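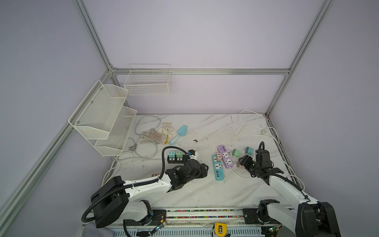 Trirkska list member wrote:
> If a thing plugs in, it gets its own hook. If it goes between two things
> that plug in, it gets a basket. I have lived this way since October and
> lost one adapter.

I admire the hook doctrine, but I own more cords than wall. My baskets are up, screwed in and perfectly empty, and everything meant for them is still on the table: power strips, plug adapters, the gray cable with the work gloves sitting on it, a blue trowel that belongs with the potting stuff. The mesh looks very nice with nothing in it.

Current plan is adapters in the top basket, strips in the bottom one, gloves and trowel out to the shed. The long cables are what defeat me. I coil one, turn my back, and it relaxes.
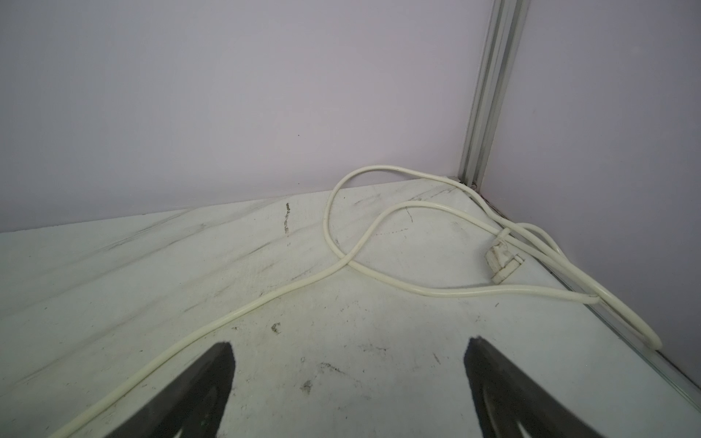
I also need to deal with the scuffs before anything goes back. Dish soap got me nowhere. Has anyone tried the Nevier paste on a white surface — and did it leave a haze? The small tub is 6 dollars, so I could be talked into it.

Besden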